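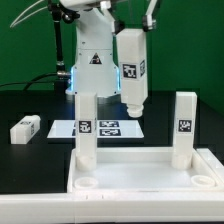 Kwaku Osei asked first thing whether the tall blocks ought to be kept standing in the base overnight or put back in their drawer, and held that a block left upright for long enough would end up leaning. The point had been raised in August and left open. It was entered again today, 16 December 2023, and this time an answer was agreed: blocks may stand in the base during working hours, and are to be put away at closing.

The remainder of the morning was given to the base itself. The rear sockets were occupied and the front ones left free, as the layout sheet requires. The collars at the front were wiped with a dry cloth and looked over under the hand lamp. A faint line was noted inside the left-hand collar. It could not be felt with a fingernail and has been recorded without further action. The raised rims were also wiped. Dust gathers along their inner side and is easily missed by anyone working from the front of the table.

The pegs took longer. The sheet supplied by Niskanen asks that the round end enter its socket without being pressed, and that the block then stand square on its own weight. Adeel Sial tried the spare set by hand at the side bench. Most went in at once. One had to be turned a little before it would settle, and has been set aside in the box marked 742 until it can be measured on Monday. He remarked that the same thing had been seen with the previous delivery, and that a light rub with fine paper had cured it then. Permission for this was not given today. The instruction remains that no peg is to be rubbed down before its size has been written in the book.

The printed markers were considered next. Those on the block faces should be clean and flat to the corners. On the spare set, one had lifted slightly at the edge and was replaced from the new roll. The old print was cut through before being thrown away, in line with the rule adopted after a discarded marker was found stuck to a lunch box. The flat white piece that lies behind the base has its own markers and is not to be used as a tray for screws, pencils or cups, whatever its shape may suggest. A short notice to this effect will be fixed to the inside of the cupboard door.

There was some discussion of the small block kept at the far left of the table. The sheet does not say whether it should lie on its side or stand. It was decided to write to Niskanen and, until a reply is received, to leave the matter to whoever is setting out.

The order to Prirkari for replacement collars was checked against the delivery note. The order number ends in 985 and the note in 789, and it was some time before it was understood that the second number was the carrier's own. The parcel was in order. The collars have been placed on the second shelf, beside the cloths, with the note folded inside the lid. The invoice has gone to the Clunmont office for payment.

The black tabletop was left until last. It shows every fingerprint, and the cleaning liquid bought in the autumn leaves a pale bloom – the Bidovlow liquid used before it did not. A single bottle of the latter has been found under the sink and will be kept for this table only. Kwaku Osei asked that the label be turned to the front.

The drawer was locked at ten past four and the key returned to its hook. The layout sheet was left in its sleeve for the Monday setting out, with the question about the small block pencilled in the margin.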